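Skoditstead Public Library
22 Dec 2023

1/ The Skoditstead Public Library is pleased to share its winter update for cardholders. This thread covers changes to loan periods, the reopening of the Kalier Reading Room, and the children's program schedule. Please read to the end before calling the front desk, as most common questions are answered below.

2/ Loan periods. Beginning in March, the standard loan for adult fiction and nonfiction will be extended to 35 days. New releases will remain at the current period. Items already checked out will keep the due date printed on the receipt.

3/ Renewals. Each item may be renewed 2 times, online or by phone, unless another cardholder has placed a hold on it. Interlibrary loans are set by the lending library and cannot be renewed through our system.

4/ The Kalier Reading Room has reopened following repairs to the ceiling and windows. Seating has been restored to 98 places. Quiet study rules apply at all hours, and covered drinks are permitted. Food is not.

5/ Local history. The Sorensen Collection of letters and farm ledgers is again available by appointment. Our archivist, Thaddeus Nguyen-Tran, has completed a new finding aid, which lists 91 boxes by family name and township. Printed copies are kept at the reference desk.

6/ Children and families. Story time and the block-building hour will continue through the winter on the lower level. Children under eight must be accompanied by an adult. Registration is not required for story time, but block-building places fill early and should be reserved. 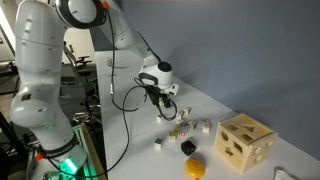 7/ Holiday returns. The outdoor book drop will stay open while the building is closed. Please do not leave bags or boxes beside it - items left in the open remain the responsibility of the cardholder. Museum passes and audio equipment must be returned to a staff member indoors.

8/ Donations. We are unable to accept donated books until March, when sorting space at the Judau Street annex becomes available. Textbooks, encyclopedias and magazines are not accepted at any time of year.

9/ Card renewal. Cards that expire over the winter may be renewed in person with proof of address. Residents who are unable to travel may ask for the mail form by calling the front desk during regular hours.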